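Can a robot arm tidy up after a board game?
Student project report, Breltport, module Machines at Home

1. Why we chose this chore

Many people say that robots will soon do the housework. Our group wanted to test a very small part of this claim. We took the end of a board game, when somebody must collect the dice and put them away. A child can do it, but for a machine a die is a small thing with hard edges, and it can lie at any angle.

All our work was done in simulation, in a program we named Swati. The task has three dice – one green, one red and one white – on a grey surface that looks like stone. The green die is on a flat tan square and the other two are directly on the surface.

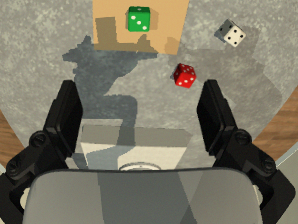 Each run starts with open fingers. The arm must choose a die, turn the wrist to match its sides, close and lift. We counted a run as good only when all three dice were collected without help. We made 545 runs in August, in 14 sets, and changed the light between the sets. Strong shadows were included on purpose, as a real living room has them too.

A die which is turned like a diamond needs more wrist rotation than a straight one. In our first version the planner often ignored this and pushed the die away. We spent 9 days on this fault alone.
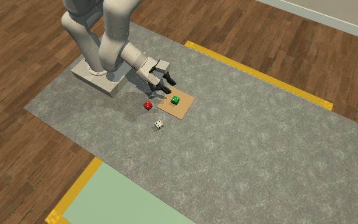
2. What we think now

For one chore, in one known place, the answer is nearly yes. For a whole household we would say no. Our second program, Murum, plans faster, but it still needs 2 attempts for many dice near the base of the arm. We did not test cards or soft objects, and we would like to do this next term with the group in Cliddale.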